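Hestari hand gripper: an interview with Grirley's training lead
Last updated: May

Grirley has had the Hestari hand-held gripper on trial since the spring. Anitha Annamalai, who leads operator training there, agreed to discuss the service and the terms on which it is supplied by De Graaf.

The hire package covers 21 days, with a replacement set of finger pads. "Our operators were confident with rigid objects by the first Friday," Ms Annamalai said. "Soft goods required more practice. A looped strip will fold if the fingers meet it at the wrong height, and we now teach that grip separately."

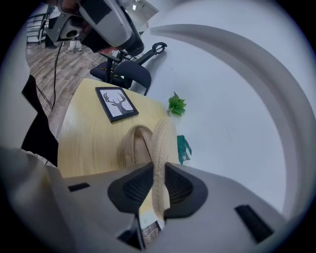 Terms and support

The supplier sets a minimum order of 100 recorded tasks; Grirley took 400. Ms Annamalai considered the written guidance adequate, although she had asked for a clearer section on changing the pads. "The telephone support was prompt," she said. "I should like it to remain open after five o'clock."

Grirley will decide on a further hire once its 80 remaining tasks have been reviewed.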